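Controller comparison on the Burgate arm: first results in simulation
January 10, 2022, by Svenja Görtz
Last updated: January 10 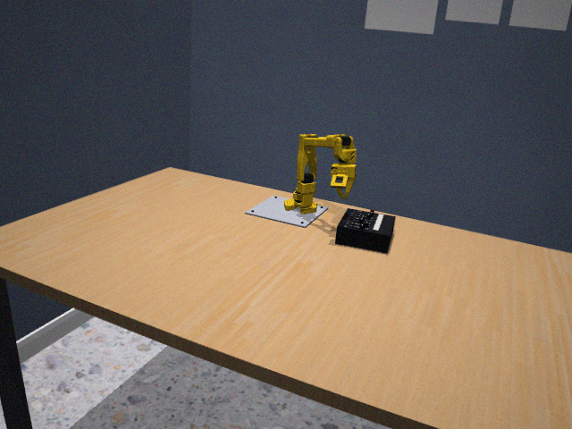

Gaëtan Picard wrote in after the last issue to ask why we compare controllers in simulation at all, when the gripper fingers are the part that gives trouble on hardware. He also wanted to know whether the fingers were modeled as rigid bodies. They are, and his objection stands for anything involving soft contact. The present test stops short of contact.

The task is a hover move. The arm starts from a folded pose, travels to a point over the black box beside its base plate, and holds there with the gripper pointing down. No grasp is attempted. We ran 3 controllers: the stock joint-space position loop, the Besson impedance controller, and the Valetti trajectory follower. Each got 1000 runs with randomized joint friction and a randomized box position.

The position loop settled fastest but overshot at the wrist when friction was set low. Besson was slower and showed almost no overshoot. Its steady-state error grew with the reach of the forearm, which points to the gravity term. Valetti tracked well until the box was placed near the base, where it rejected 122 targets as unreachable. The other two controllers reached all of those targets, so the limit is probably in its joint range table.

Gripper mass was held fixed for all runs. The Ulura gripper is heavier and needs its own inertia file before it can be tested the same way. That file is due in April.

Logs and configuration files are in the shared folder under run set 2127. Anyone rerunning the Besson case should load the corrected gravity vector first; the old one has the sign of the vertical axis reversed.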